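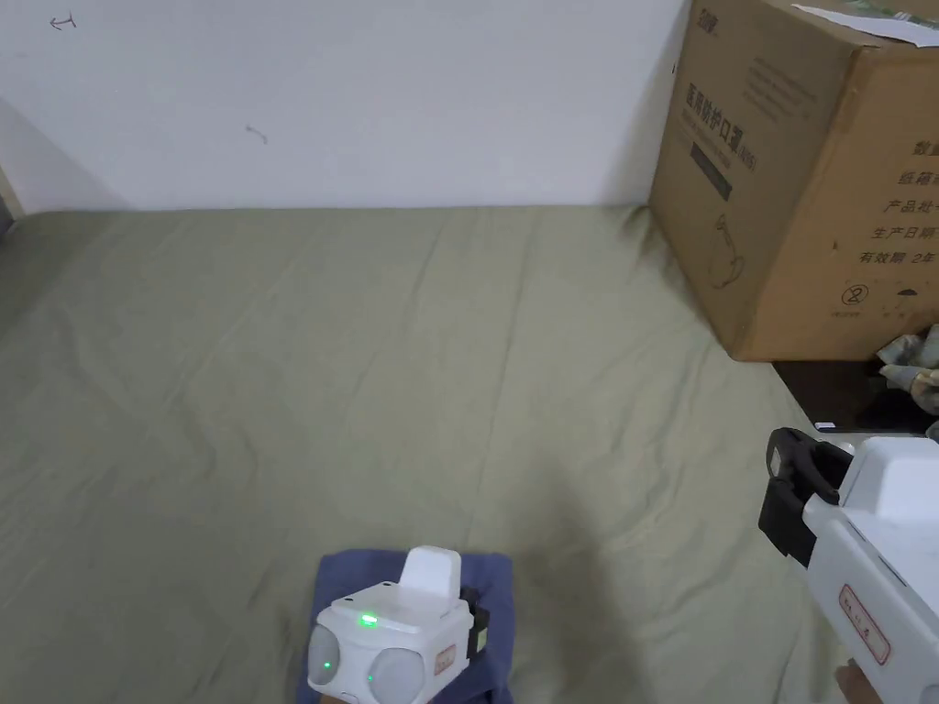 Green sheet and mask carton against the white wall

Gurkora Screen Club – minutes of the general meeting, June 16, 2020

Present: Lutfa Roy (chair), Dilruba Gunawardena, Tahsin Liyanage, Rokeya Matubbar (minutes). Apologies: Tharushi Gazi.

1. Previous minutes
Agreed with one correction. The running time of the Tillman pilot should read 52 minutes.

2. Desero series, watch-along
Dilruba reported that the first season of Desero has been recast for its second run, with a new lead and two new writers. Members were split on whether to carry on with it. Tahsin felt the last four episodes were the best thing the club has watched this year. Lutfa found them slow. Agreed to watch the opening two of the new run and then vote.
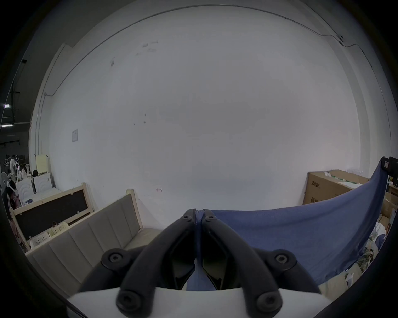
3. Home screenings
Flolleo, our short fantasy serial night, stays online until November at the earliest. Tahsin asked what members with a projector should do for a screen at home. Rokeya said a plain white wall is good enough, and a few scuffs or small dark spots do not show once the film is running. A paper notice hanging on it will show, so take it down first. Tahsin to put this in the newsletter – short version only.

4. Money
Balance stands at £2,216. Licence fees for the spring came to £724, already paid. Dilruba proposed setting aside £300 for the autumn. Agreed.

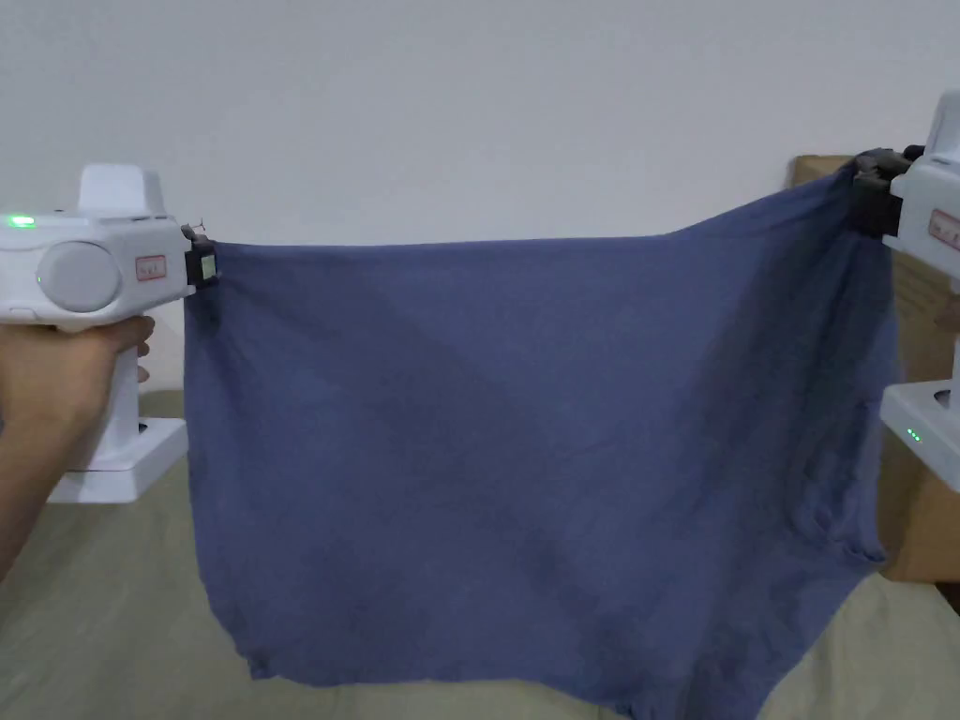

5. Fan film
Tharushi sent a note on the club's fan film of Tillman. The script is at draft three and the ferry scene has gone. She still needs a backdrop for the night scenes. Lutfa suggested a large blue-grey cloth held up by its two top corners, hanging like a curtain in front of the wall, and lit from one side. Rokeya thought it should be pinned for the longer takes. Left with Tharushi to try both.

6. Any other business
The Desero box set is still missing disc two. Whoever has it, please return it to Dilruba.

Next meeting online, link to follow from Lutfa.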